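From: Charmaine Adams
To: Jondia residents list
Date: 10 June 2023
Subject: Re: [jondia] Water pressure on the upper floors

Harvey Lévesque wrote:

> Does anyone know what is happening with the water? We are on the
> seventh floor, north stair, and since the spring the shower drops to
> a dribble between half past six and eight in the morning. The kitchen
> tap is weak at the same time but not as bad. I rang the managing
> agents and was told it was "a known issue". I asked what was known
> about it and the person did not have that in front of her.
>
> Two questions. Is it the whole building or only our side? And is it
> worth paying a plumber to look inside the flat, or would that be
> money down the drain?
>
> Harvey

Harvey,

It is mostly the north stair, floors five and up. Don't pay a plumber yet. I have been going through the papers with Shahram Rashti, who has the flat above mine, and I'll set down what we have so that it is all in one message. I know parts of this went round in separate emails last month and some people only joined the list after that.

The building takes mains water into two tanks in the basement. From there a booster set pushes it up the two risers, one for each stair. The booster set is made up of two pumps that are meant to share the work. One runs most of the time and the second comes in when demand goes up, so in the early morning both should be going. The pressure vessel next to them smooths out the starts and stops.

In March the second pump on the north side tripped out and was reset. It tripped again a fortnight later. The agents' contractor, Turkine, came and isolated it, and the job sheet says "awaiting parts". That is the last entry on the sheet. So the north stair has been on one pump since then, and one pump copes at eleven in the morning but not at seven, when everyone is in the shower at once. The south stair has its own pair and as far as I can tell nothing is wrong with them. Funmilayo Adeleke is on the sixth floor on the south side and has had no trouble at all.

The reason your kitchen tap is better than your shower is most likely the shower itself. Most of the flats were fitted with thermostatic mixers which need a fair bit of pressure on both sides to work properly. When the cold side falls away the valve closes down the hot to match, and you get very little of either. If yours has small filters in the inlets it does no harm to clean them, as they do clog, but it won't fix the main fault. Turn off the isolating valves first. Zachary Marchand didn't and had to borrow towels from half the landing. 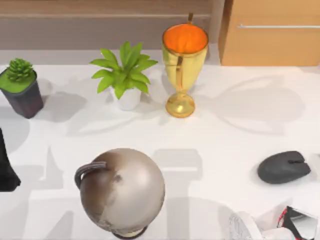

On the question of who pays. The pumps are common parts and come under the service charge, schedule C in the lease, which you should find towards the back after the plan. Repairs can be done straight away. Consultation is only needed if the cost to any one flat goes over the limit, which is £250, and the quote for the parts and labour is nowhere near that when it is shared between all of us. I mention it as the agents told Funmilayo on the phone that they were "waiting for consultation". I have asked them in writing what they are consulting on and who with. No notice has come through my door and I would like to hear from anyone who has had one.

There is a separate matter that may be what they meant. Sabatier, who did the survey of the plant room last year, said that both booster sets are getting on in age and ought to be replaced within the next few years. That would be a bigger job and would need the proper notices, with 30 days for comments at each stage. It should not hold up mending one pump. My worry is that the two have been rolled together, and that the repair is sitting in a tray until somebody decides about the replacement. If so we could be at this until Christmas.

What I would ask people to do:

Write to the agents by email, not by telephone. Give your flat number, the dates and the times of day. Keep it short. If the water has stopped altogether at any point, say so clearly, as a full loss of supply is treated as an emergency call-out under their own terms and low pressure is not.

If you can, measure the flow. Put a measuring jug under the kitchen cold tap with the tap fully open, and time how long it takes to fill to a litre. Do it once at seven in the morning and once in the middle of the day. Mine takes 7 seconds at lunchtime. In the morning I gave up waiting and went to work, so I need to do it again properly. Send the results to me or to Shahram and we will put them on one sheet by floor. Please say which stair you are on, because people forget.

Please don't fit your own pump. Two people have asked me about this. A small pump on a single flat pulls water from the shared riser and makes things worse for the neighbours above, and the lease says you need consent for it anyway. There was a flat on the fourth floor that had one years ago and the noise came through three bedrooms.

A word about the dishwasher and washing machine. If yours stops with a water fault light in the morning, it is probably timing out on the fill. Run it later on. The engineer from Cletura charged my neighbour a call-out fee to tell her this, and I would be glad if that was the only time anyone paid for it.

Storage is the other thing I was asked about. The basement tanks are fine. They were cleaned and tested in the autumn and the certificate is on the noticeboard by the post boxes, behind the one about bicycles. If your water looks cloudy when the pressure comes back, it is usually air and clears from the bottom of the glass upwards in a minute or two. Brown water is different and should be reported.

The agents have offered a meeting in July. I said yes on the understanding that the pump is not going to wait for it. Shahram and I will both go, and there is room for one more if someone from floors eight or nine would like to come. It will be in the daytime, I'm afraid, as their office shuts at five.

Harvey, could you forward me whatever you had from them in writing, even if it is only the automatic reply? I am trying to get the reference numbers in order. Mine starts with JN and Funmilayo's starts with WO, and they say these are on different systems and one cannot see the other.

I also still need someone to tell me whether the north stair dry riser cupboard on the third floor is locked. It has nothing to do with the water but I said I would find out.

Charmaine
Flat 52, north stair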